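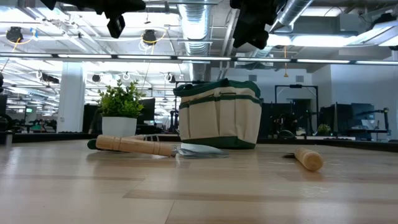 ZIMMONT ALLOTMENT ASSOCIATION
Minutes of the Plot Holders' Meeting, 17 Oct 2020

Print this page | E-mail this page

Chair: Wenche Berge
Minutes: Pankaj Tyagi

1. Minutes of the previous meeting
The May minutes were approved with one correction. In item 4, "north standpipe" should read "east standpipe."

2. Water
The meter at the Pritier Lane gate read 2333 at closing. The reading at opening was 1004. P. Tyagi will submit both readings to the supplier with the annual return. The supply will be shut off at the main valve after the first frost warning. Plot holders are to leave taps open after shutoff and disconnect all hoses. The leak at the east standpipe was traced to the lower union. A replacement fitting is on order.

3. Soil test
Results were received for the lower plots. The pH is low along the ditch and acceptable elsewhere. Lime may be applied this fall on the ditch side only. It should not be spread together with manure. W. Berge has the full sheet for anyone who wants a copy.

4. Shared hand tools
Trowels and hand cultivators are to be cleaned and dried before they are returned to the shed. Wooden handles will be sanded and oiled over the winter. Tools with a failed ferrule or tang go in the repair crate, tagged with the plot number. A proposal to buy a second wheelbarrow was deferred.

5. Compost
Bay 2 is closed to new material until it has been turned. Bay 3 is open. Blighted potato and tomato tops are not accepted in either bay. The request to accept cardboard was approved, provided tape and staples are removed.

6. Rents
Five rents are outstanding. Reminders will be sent. The balance in the current account is $713 before the insurance premium.

7. Other business
The lock on the Lulla Road gate sticks and will be replaced with the same model so that existing keys continue to work. The hedge on that side will be cut after leaf fall.

Next meeting: to be announced by e-mail.

Print this page | E-mail this page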